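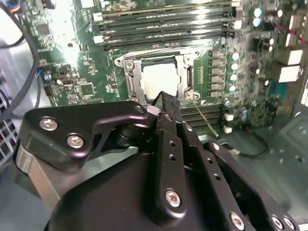

Cletura Disassembly Cell

Cletura is a bench-mounted robot cell for stripping desktop computers and workstations at refurbishment sites. It handles work inside the opened case. Sorting, grading and data handling stay with bench staff.

Arm reach and fixture layout are set at installation. The cell stores 40 board layouts; further layouts are taught by the operator. 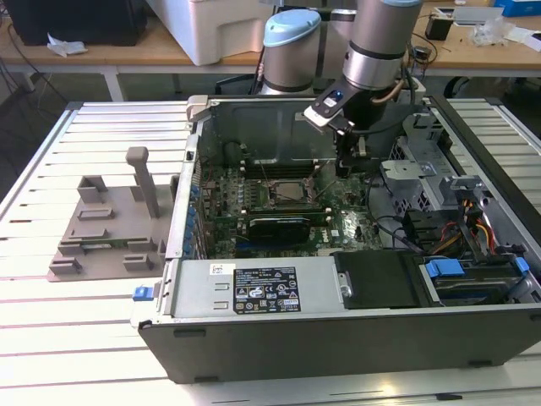 Arm over an open tower on the slatted work table, side panel removed.

Staffing

One operator can supervise 2 cells. At the Barta site, where 6 cells are installed, bench staff moved from board stripping to inspection and fault logging. Shift lead Edit Farkas reports less wrist strain among her team and more time spent on screens, "which not everyone wanted". Operator training takes 32 hours and covers teaching, jam clearance and safe entry. Staff keep the authority to stop the cell at any time.

Working sequence

1. Isolate the computer from the mains, remove the side panel and lay the case flat.
2. Select the board layout and confirm the socket position on screen.
3. Check that the socket is empty before the board is released.

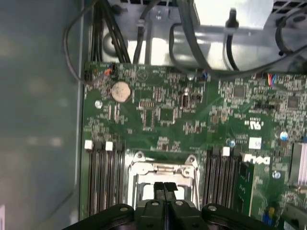
4. Remove the board by hand and log its condition.

Ordering

Spare finger sets are supplied by Rerkska. For site surveys, contact Ferenc Kelemen.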